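HALTACH PUBLISHES ITS FIRST HOUSEHOLD CHORES REPORT, AND ADVISES READERS TO KEEP THE DISH RACK

After 1000 attempts at ordinary jobs, the company finds that machines can now do some of the housework some of the time, at a pace that suits the very patient

IRNITZ, 19 April 2023

Haltach, which tests home and shop equipment for retailers, landlords and insurers, today released "Can It Do the Table Yet?", a report on how well robot arms handle the chores people say they most want to be rid of. The short answer to the title is "on a good day, part of it." The long answer runs to 11 chapters and is free to download from the Haltach website.

The report covers 1000 timed attempts at chores in two settings: furnished homes in Irnitz, and the back room of Cokton, a hardware and housewares shop that lent its shelves, its returns counter and a good deal of its patience. An attempt counted as a success if the job was finished to a standard a reasonable adult would accept, with no human hand involved between the start and the end. By that measure, 612 attempts succeeded.

"I would like to point out that 612 out of 1000 is a passing grade in many schools," said Erick Ogola, head of testing at Haltach. "I would also like to point out that if I cleared the table and left two plates out of every five, I would hear about it."

What they were asked to do

Haltach avoided tasks designed to make a robot look clever. There was no backflipping, no coffee art and no handing of roses to visitors. The list was drawn up from a reader survey that asked one question: what did you put off this week? The replies were laundry, clearing the table, dealing with the mail, wiping things, putting things back where they live, and, in one case, "my brother." The last was left out of the program.

The 1000 attempts were split by place, 600 in the homes and the remainder at Cokton. Homes were left furnished and were not tidied beforehand. The testers were firm on this. A chore done in a room that has already been cleaned for the occasion is a different chore, as anyone who has ever cleaned up before the cleaner came will understand.

Every system had to work with the furniture where it stood. Chairs stayed at tables. Curtains stayed open or shut according to how they were found. Paper was allowed to be paper, with all the curling and sliding that goes with it.

What went well

Rigid things of a sensible size are close to solved. Mugs, boxes, cans, books and remote controls were picked up and put down again with very little fuss, provided they began the day somewhere the arm could reach. At Cokton, boxed light bulbs went from cart to shelf with so few mishaps that the shop's manager, Roos Nijs, stopped coming to look.

"The first morning I stood there with my hands out, ready to catch," said Nijs. "By the second week I was doing my invoices. That is the nicest thing I can say about any piece of equipment. I also can't pretend it was quick. I could have stocked that shelf, gone to lunch and come back to find it thinking about the last row."

Sorting also did better than expected. Asked to separate returned goods into "sell again" and "send back," the machines matched the staff's own decisions most of the time, and on two of the disagreements the staff changed their minds. Nijs has asked that this not be brought up at the summer party in June.

What went less well

Cloth remains the great humbler. A towel laid flat and square can be folded, slowly, into something you would be willing to put in a closet. A towel as it comes out of the dryer is another matter. The report has a whole chapter on towels, and its author has asked to be moved to a different chapter next time.

Thin things were nearly as bad. Envelopes, napkins, receipts and single sheets lie so close to a tabletop that there is nothing to get hold of, and the method a person uses without thinking (drag it to the edge with one finger, pinch it there) is harder to teach than it sounds. Several attempts ended with the mail on the floor. Haltach scored these as failures after a brief discussion about whether the table had, technically, been cleared.

The dining table turned out to be the hardest place in the house, ahead of the kitchen counter and the bathroom shelf. Kitchens are at least full of kitchen things. A dining table collects everything the household has stopped deciding about. In a typical home it is an office, a mail room and a place to put the napkins, and once in a while somebody eats there.
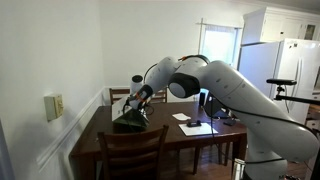
The trouble is that clearing such a table is mostly a matter of opinion. Picking an object up is one problem. Knowing whether it goes in a drawer, in the trash or back precisely where it was, with an apology, is another, and it depends on facts that live in the head of whoever put it down. The testers got around this by writing instructions for each home. The instructions for one table ran longer than the instructions for the arm.

"People ask me when a robot will be able to tidy up," said Ogola. "I ask them to tell me the rules for their own table. They get about three rules in and start arguing with their husband."

The report also records setup time, a number that tends to go missing from product videos. If getting the machine into position, clearing a safe space for it and explaining the job takes longer than the job, the report says so and prints both times side by side. For shelf stocking at Cokton the sums came out in the machine's favor once the load was large enough. For a single dining table they never did.

Advice for buyers

Haltach recommends that households wait. Nothing tested is ready to be left alone with a normal family's week, and the person who buys one now should expect a hobby. Those who want a hobby will find it an absorbing one.

Shops and stockrooms are a closer call. Where the goods come in boxes, the shelves stay put and somebody is on hand to help, there is useful work being done already. The report includes a worksheet for owners who want to figure out whether their own back room would qualify. Coetzee, the store fittings supplier, will carry printed copies at its trade counters beginning in June.

Readers shopping in either group are advised to ask sellers four things: how long the job took at normal speed, how many tries there were before the one in the video, who set the room up, and what happens when the object is a sock.

Haltach will repeat the full program next year using the same list of chores and the same scoring, so that the two sets of results can be compared fairly. The homes will again be left as found. Two of the participating households have asked whether the testers could come sooner, as the mail is building up.

About Haltach

Haltach is an independent testing company based in Irnitz. It buys or rents the equipment it reviews and accepts no payment from manufacturers for results. It has previously published guides to stepladders, dehumidifiers and the folding of fitted sheets, the last of which drew more letters than the other two combined.

About Cokton

Cokton sells hardware and housewares from a single shop in Irnitz. Its back room is not open to the public, although since word got out about the light bulbs a number of people have tried the door.

Press contact

Interview requests for Erick Ogola and requests for the full results tables should be sent through the press page of the Haltach website. Please say in your message whether you need the towel chapter, as it is a separate file and a large one.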